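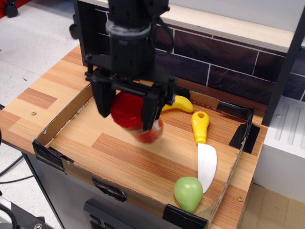
Tray sorting at the Skostville play library is done one container at a time, on the long table, and each container keeps its contents list whether or not it leaves the building. The trays are shallow cardboard boxes with the lids and flaps removed. Walls are kept low so that a child seated at the table can reach the back edge. The corners take most of the strain and are taped in black; on this one the rear edge is taped too, and the walls have begun to bow slightly. The contents belong to the kitchen group: a jar with a red lid, a banana, a knife with a yellow handle and a light green fruit. Page compiled by Ffion Harries, Friday, February 20, 2026.

Notes on the set

The kitchen group is catalogued under 372. It is issued as a mixed tray, meaning that play food and one household container go out together. The mix was settled by Jolene Faulkner when the old Goodwin crates were broken up and their contents divided between the Skostville and Jetley branches. Jetley kept the pans and the tea things. Skostville kept the food and the cutting tools.

Play food is checked for split seams and sharp moulding lines. Pieces that fail are withdrawn and the list is amended in pencil. The knife is a toy, with a broad white blade and a round hole in the handle. The hole is handy for hanging it on the drying rack, where it takes up less room than it does flat.

Jars are checked separately. A glass jar is permitted only in trays marked for use at the table with an adult present. Lids should be closed hand tight. Any jar with a chipped rim is taken out of the set, and the list then shows a gap until a replacement of similar height is found. Height matters here: a tall jar has to be carried upright, and the tray cannot be stacked while it is inside.
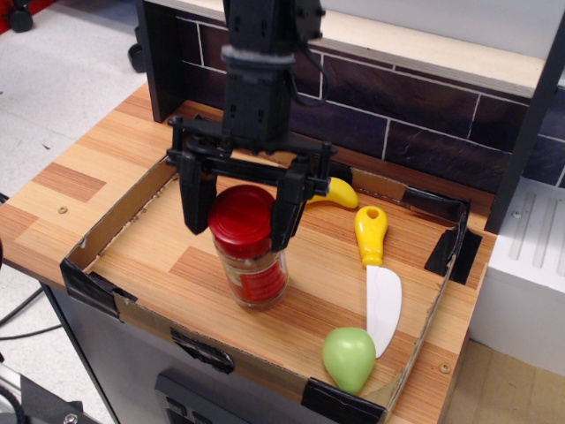 Kitchen group, table tray. Jar upright at the centre, banana behind it, pear against the front wall.

Condition of the tray

The front wall is slightly torn and creased near the middle, and there is tape on it. This is the usual place for wear, as trays tend to be pulled towards the user by that edge. A tear of this kind does not put a tray out of service. It is recorded, and the tray is looked at again in March with the rest of the shelf.

Replacement boxes are cut down from Zumport delivery cartons, which are corrugated and take tape well. The cut edge is left plain. Glue was tried on the corners and abandoned after it softened on the radiator shelf.

Storage

Trays are held on the lower shelf, 40 to a bay, with the list facing out. Jars travel in the divided crate and are returned to their trays at the table. The shelf labels still carry the old Goodwin numbers on the reverse. Please leave these in place until the Jetley list has been checked against ours, as entry 51 appears on both.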